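Section 2. Planning Your Purchase

Read this section before you place an order for a Bruveo tabletop cell. Changing the size of the work area after delivery means buying a new tabletop.

2.1 Decide on simulation time first

1. List the parts you expect to handle. Start with the awkward ones - rounded ends, glossy skins, mixed colors.

2. Load the parts into Prorkis and run each one 200 times before you price any hardware. Low-resolution textures are fine for a reach check.

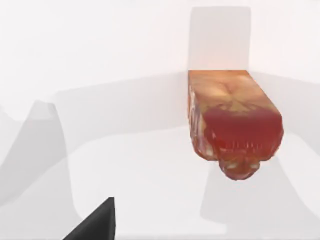
Set aside 14 working days for this step. Kadcombe charges for simulation seats by the month, so a run that starts in late October is billed for October as well.

3. Record the part size, the gripper opening and the failed attempts on the planning sheet.

NOTE: Failed attempts in simulation do not count toward the service limit.

2.2 Choose a rack

1. Measure your widest part and add clearance for the gripper finger on both sides.

2. Pick a divided rack with open compartments. Ledges at the back of a compartment reduce the usable depth, so measure from the ledge forward.

3. Enter the rack as its own budget line. Saarela racks are quoted at 400 each, without mounting hardware.
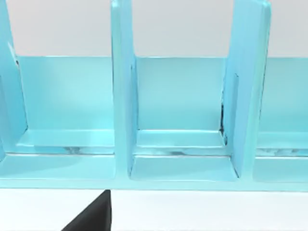 2.3 Budget for one arm or two

1. Price the second arm now, even if you plan to add it later. The allowance for mounting and cabling is 2000 per arm.

2. Check that both arms can work over the tabletop without crossing.

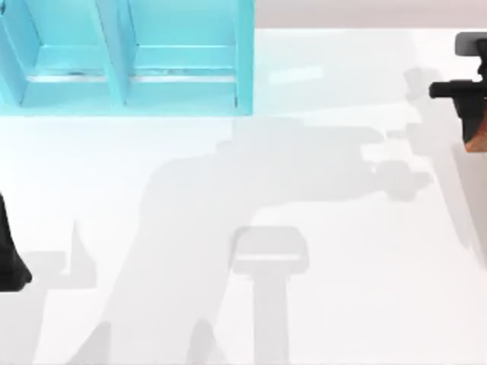 Figure 2-3. Two-arm layout in simulation, rack at upper left.

CAUTION: Do not order the tabletop until the two-arm check is complete.

3. Send the planning sheet with your quote request. Quotes without a sheet are returned.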